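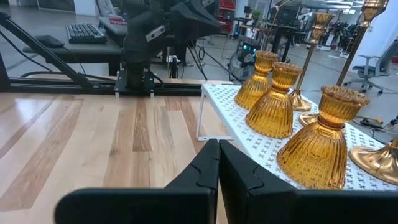 Minutes of the Skarkatholm Bath and Beauty Swap Club
21/08/2023, upstairs room, started a bit after seven

I'm on minutes again, so apologies in advance for the spelling of anything French. Fifteen of us came, which is our best turnout since the lip balm evening, and two people sent apologies (one on holiday, one with a streaming cold who wisely stayed away from the testers).

Last meeting's minutes
Agreed, with one correction. I wrote that the Boltar clay mask was "fine on dry skin". What was said was that it was fine on dry skin if you take it off after 4 minutes, and I left that bit out. Sorry to whoever went home and sat in it through a whole episode of something!

Money
We have £1,080 in the account, more than I expected, mostly down to the summer table sale. The hall hire for autumn still has to come out of that. We talked about putting subs up and decided to leave them alone until the new year.

Saltidier bath salts
This took up most of the evening. We'd split a bulk bag between us last time and everyone had tried some at home. I loved it, I'll say that straight off – it smells like seaweed and lemon peel and my bathroom was gorgeous for hours. Opinion in the room was much more mixed. Several people said the grains take ages to melt and are scratchy to sit on, and one member found it left a greenish ring that needed proper scrubbing. Running the hot tap over the salts before adding any cold seemed to help. We voted on whether to order again: 8 for, 4 against, and the rest couldn't decide. So I'm ordering, but the smaller bag.

Sekiguchi cleansing oil
Passed round, and very popular. It got my waterproof mascara off in one go, on the back of my hand at any rate. The pump is stiff and it's dear for the size. We'd like to try it against a supermarket one next time with the labels covered up, and I've said I'll decant them.

Swap table rules
We went over these again after the business with the half-used mascaras. Nothing for eyes or lips goes on the table once it's been opened, full stop. Creams in pots must be sealed. Pumps and tubes are all right if they're wiped down and less than a year old. Please write the month you opened it on the bottom. Perfume is fine at any age, though somebody's very elderly bottle of musk did clear one end of the room.

December party
Secret swap as usual, wrapped, nothing over a tenner. There was a long chat about whether we do bath bomb making again. I'm keen, but the last lot swelled up in their moulds and I was picking citric acid out of my cardigan for weeks. Carried over.

Any other business
Could whoever took the blue hand towel bring it back please. Also, more biscuits.

To do
Me: order the salts, decant the oils, ask about the hall for the party.
Everyone: bring one shampoo you gave up on and be ready to say why.

Finished at nine, then we stood on the stairs talking for ages.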